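Jul 15, 2020

Okay, so I finally did it. I rode the whole Flindelden loop, all 70 miles of it, on the same steel bike I bought in January and swore I would only use for errands!

I left before six to beat the heat and the first stretch out to Trisach was pure joy. Flat, shady, hardly a car. There's a bakery on the corner there with a walk-up window and I had a poppy seed roll the size of my shoe (and then went back for another, no regrets). After that the road starts to tilt. My map said 2632 feet of climbing for the day and I think most of it is packed into the part before the reservoir. I walked one bit. It's steep, I'm forty-six, fine.

Zoltán Bodnár from the Wednesday group caught me near the top and we rode together all the way to Urkport, talking about tires mostly. He runs his way softer than I do and now I want to try it, especially on the gravel past the sawmill, where my hands were buzzing like crazy.
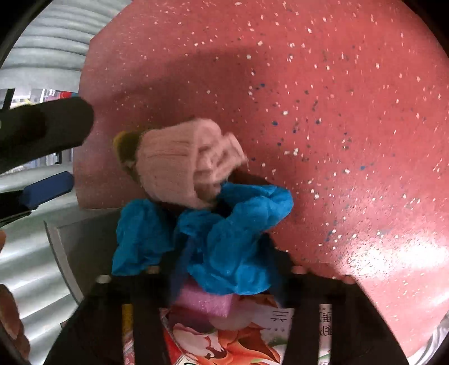

The descent into Urkport is the best three miles I've ever ridden. Long open curves, the whole bay in front of you, and a smell of cut hay the entire way down. I was yelling. Zoltán was yelling too!

Things I'd do differently: carry 2 big bottles, start eating earlier, and put sunscreen on the backs of my knees. Ouch. Next up I want to try the ridge road in the other direction, maybe in September when it's cooler, if anybody wants to come along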